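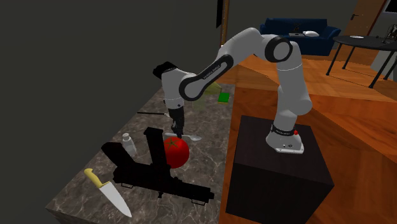
Kamrul Amarasinghe asked me last night why anyone would test a robot policy in a simulated kitchen when there are perfectly good real kitchens everywhere. Fair question, and my answer got way too long for a reply, so here's a thread. (1/12)

Short version: we wanted to know if a score you get in sim tells you anything about the score you'd get on the real arm. If it does, you can try out ten ideas in an afternoon and only carry the good ones down to the lab! (2/12)

The setup is called Jelline. Each scene is one arm, one counter and a pile of stuff dropped on it at random. The object library doesn't care what belongs in a kitchen, so a spoon and a tomato can end up on the same stone countertop as a big black gun model. The policy gets an instruction like "pick up the spoon" and has to sort out the rest. (3/12)

We generated 1,121 scenes and threw out the ones where the target object was impossible to reach or had fallen through something (physics engines, I love you, please stop). That left 1,000 for the main runs. (4/12)

Then the part I was most nervous about. We picked 199 of those and rebuilt them by hand on a real counter, with stand-ins for anything we couldn't get or didn't want in the building. Same arm, same instructions, objects placed by matching against a printed overhead view. My knees are still recovering. (5/12)

And the ranking held up!! We had six policies, and the order in sim was the same as the order on the real robot, apart from third and fourth place, which swapped. Those two were very close in both, so I'm not losing sleep over it. (6/12)

The raw success rates did NOT match, and I want to be clear about that. Every policy did worse on the real arm. Sim is good for telling you which of two policies is better. Please don't quote a sim number as if it's what you'll get at home. (7/12)

My favorite result is about clutter. Thin flat things like spoons were already the hardest targets, and putting something tall right next to them made it much worse. The policies tend to come straight down with the gripper, and a neighbor that sticks up leaves them very little room. We saw the same pattern in both worlds. (8/12)

Tomatoes, on the other hand, are way easier in sim than they should be. Ours behave like a firm rubber ball. Real ones roll, squish, and once in a while leave you with a cleanup. Soft objects are the biggest gap we found and we don't have a fix yet. (9/12)

What did help: randomizing the wall color, the counter stone and the lighting. We called that version Tratalby. It brought sim and real scores closer for over 49 of the object types, and it took one person one evening to write. Best effort-to-payoff ratio of anything I've done this year. (10/12)

What didn't: adding more furniture in the background. I spent ages on sofas and side tables. Made no difference to the scores at all, for any policy. I still like how the rooms look, so they're staying. (11/12)

Scene files and the eval script go up in October once I've cleaned up the naming (half the folders still say Pustus, which was the old project name). If you have a policy you'd like to run through it before then, message me, I'd love to see more than six on that chart! (12/12)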